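Home Threads Saved Search Log in

Jahangir Sheikh
June

Last updated Sunday

1/ ok so. kitchen is out of action. sink's disconnected, counters are in the hallway, fridge is humming away next to the couch. Sunday is still produce sorting day though. so we're doing it in the bedroom.

2/ market run first. Went to the Sasden lot early, before the line gets bad. Over 161 steps from the parking spot to our front door with two bags, I counted because my arms were dying. Elevator still out.

3/ Needed somewhere flat. Dining table has the microwave, the toaster, every mug we own and a box marked MISC on it. Floor is drywall dust. Bed it is.

4/ Put plastic down over the sheet before anything touches it. I used the pink stuff, left over from wrapping presents. Any clean plastic works. Don't use a towel, plum juice goes straight thru a towel, ask me about last summer.

5/ Then everything comes out of the bags and gets spread out. You want air around it. A bag of fruit always has one soft one hiding at the bottom and you won't find it by poking. 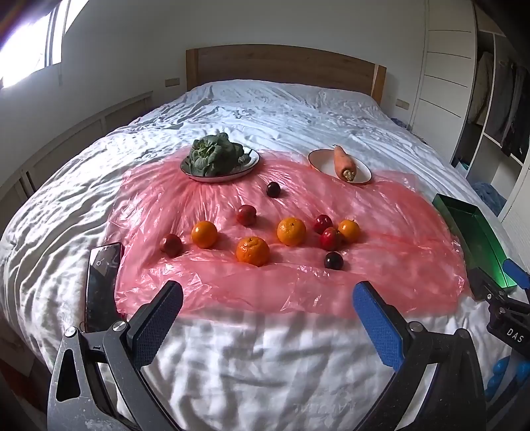 6/ Veg goes on plates, fruit goes straight on the plastic. Bok choy on the white enamel one with the dark rim, carrot on the oval dish. One carrot. I know. I went for a bunch and the guy at the Garrido stand was down to singles, took what I could get.

7/ Order of eating, this is the whole point of sorting:
plums first, tonight or tomorrow
bok choy by Tuesday
apples whenever
oranges last, they'll outlive us all

8/ 4 oranges should do breakfast till Thursday if I don't share. I'm going to end up sharing.

9/ Someone asked about washing. Bathroom sink, cold water, right before you eat it. Not the day you buy it. wet plums in a bowl go fuzzy so fast

10/ Storage with no kitchen: apples in a bag by themselves on the bottom shelf of the fridge, away from the greens. Bok choy wrapped in a damp paper towel. Oranges in a bowl on the dresser. Smells nice in there now tbh, better than joint compound

11/ Dinner is bok choy and the carrot, sliced thin, in the one pan I didn't pack. Hot plate is a Brimudetti, my aunt's, takes 6 minutes to get going and then it's a volcano. Noodles from the MISC box if I can find them.

12/ Contractor says cabinets come in 2 weeks. He said that in May. Anyway sheet's going in the wash, plastic gets wiped and folded for next Sunday.

13/ edit: found the noodles. they were in the Vulby box with the lightbulbs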